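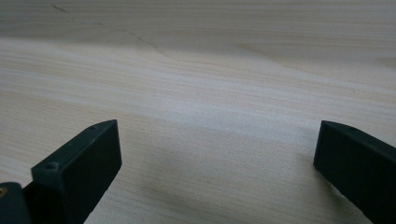 **mossback_dee** wrote:
Ottmar Haberkorn would tell you to leave it alone for a week before doing anything and I'm with him. Pale softwood scares people into oiling too soon.

---

**tilly_planes** (thread starter)
Kitchen table top, want to finish it Saturday. Pale wood, pine or spruce I think, seller didn't know. Got it used. There's a thin dark line up near the top left, runs diagonal. Crack? pencil? just grain? Can't decide. Want it to stay PALE, no orange. Have a half can of Drollance hard oil left over from the shelves, can buy something else if it's wrong.

---

**gregor_sands**
Drollance will yellow it. Not right away, give it a winter. Did my sister's bench with it, looked great in March, looked like a cheese by fall.

Sodolell white soap, three coats, done.

---

**mossback_dee**
Soap on a kitchen table, with kids? Every glass of juice leaves a ring

---

**gregor_sands**
so you soap it again. takes ten minutes. I've had mine for years with two kids at it

---

**hinge_and_pin**
About the line, before anybody oils anything. Eraser first. A plain white one, light pressure. If it's pencil it lifts. If not, drag a fingernail ACROSS it, not along. Catches = crack. Doesn't catch = probably a streak in the grain and you live with it.

Don't sand it out blind, if it's a streak it can go down a ways and you just end up with a dish in your table.

---

**tilly_planes**
fingernail is good, will try tonight. What if it catches?

---

**hinge_and_pin**
Thin CA glue wicked in, tape both sides, let it sit, scrape flush. Or leave it. A hairline that isn't moving is no big deal. Put a bit of tape across the end of it and mark where it stops, check again when the heat's been on. If it's grown then you worry

---

**plumb_bobbie**
CA glue under soap finish = dark shiny spot forever. Just sayin. Ask how I know

---

**hinge_and_pin**
Only if you slop it. Tape, like I said.

---

**plumb_bobbie**
I taped.

---

**gregor_sands**
Agree with bobbie here. Hide glue or nothing

---

**tilly_planes**
ok going in circles a little lol. Other question, grit. I've got 120, 180 and 240 in the drawer. Stop at 180?

---

**mossback_dee**
180 for oil. For soap go 180, wipe with damp rag, let the fuzz stand up, dry, then 240 by hand. With the grain the whole way, grain like that curves some so follow it as best you can. Random orbit swirls really show on pale wood once the finish is on. Look at it with a lamp held down low at the side, room lights off. Overhead light hides everyting.

---

**varnish_vic**
Nobody's said waterborne poly?? Wendt matte. Stays pale, wipes clean, kid proof. $71 a can at my place but one can did my table with plenty left.

---

**gregor_sands**
plastic

---

**varnish_vic**
plastic that doesn't get rings

---

**mossback_dee**
Vic's not wrong for a kitchen. Feels a bit dead under the hand and you can't spot fix it, whole top has to come back off. But if Tilly doesn't want to be re-soaping all year it's the sane pick. Vetance makes one too, I liked it less, dried too fast on me and left lap marks.

Whatever you pick do the underside too. Same number of coats. One side only and it cups.

---

**tilly_planes**
Update. Eraser did nothing. Nail doesn't catch, tried it a bunch of times in different spots. So grain I guess? leaving it alone, kind of like it now

---

**hinge_and_pin**
Grain. Good. Put the glue away

---

**gregor_sands**
so soap?

---

**tilly_planes**
Doing test patches on the underside, one soap, one Wendt, one Drollance just to see. Going to put coffee on all of them overnight. Vic's prob going to win, sorry gregor

---

**gregor_sands**
put the Drollance one in a window for a month then come back and talk to me

---

**plumb_bobbie**
label the patches. pencil, on tape, NOT on the wood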